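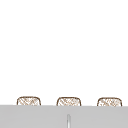

Seka Solid Dish Soap, Lemon Myrtle
177 g block, unwrapped in a cardboard sleeve
$20.00, in stock

We've been making the Seka block longer than anything else in the Cuno range, and it's still the one we get the most letters about (yes, proper letters sometimes, which we love!). It's a hard, dense soap for washing up by hand, made in small batches from coconut oil, washing soda and a little lemon myrtle, and it takes the place of the squeezy bottle that always seems to run out on a Sunday night with a roast tin still to do.

To use it, wet your brush or cloth, rub it over the top of the block a few times until you've got a good lather, and off you go. Hot water helps with anything greasy. If you like a full sink of suds, hold the block under the running tap for a moment, though you'll go through it a fair bit quicker that way.
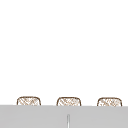
The scent is a question we get a lot, so a word on that. Lemon myrtle is stronger than lemon and a bit greener, somewhere near lemongrass, and it fades to almost nothing once the dishes are rinsed. If you'd sooner have no smell at all, choose the Plain from the colour menu at the top (we know it isn't a colour, the shop software is a bit stubborn and we've given up arguing with it).

Hard water folks, you may find the lather a touch flatter and a faint film on dark glasses. A splash of white vinegar in the rinse water sorts it out nicely.
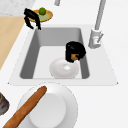

A round white bowl in a deep basin.

Looking after the block
Let it dry out between washes. Any dish with drainage will do, and we sell the Sikder soap rack separately if you haven't got one. When it's worn down to a sliver, wet the end, press it onto the new block and leave it overnight.

Please don't put it in the dishwasher. It foams like mad and you'll be mopping.
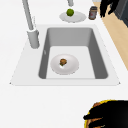
One customer wrote to us in December that she'd been sceptical about the price, but her block had outlasted two bottles of the supermarket liquid and her hands weren't nearly as dry. She did wish the sleeve was easier to open with wet fingers, and fair enough, we've added a tear strip to the new batch.

Size: 177 g
Also sold as: carton of 4
Ingredients: sodium cocoate, water, sodium carbonate, glycerine, lemon myrtle oil
Not suitable for: aluminium pans, unsealed timber

Orders go out from our Sostari workshop every weekday. Unopened blocks can come back to us within 45 days for a refund, and if yours turns up cracked just send us a note and we'll pop another in the post.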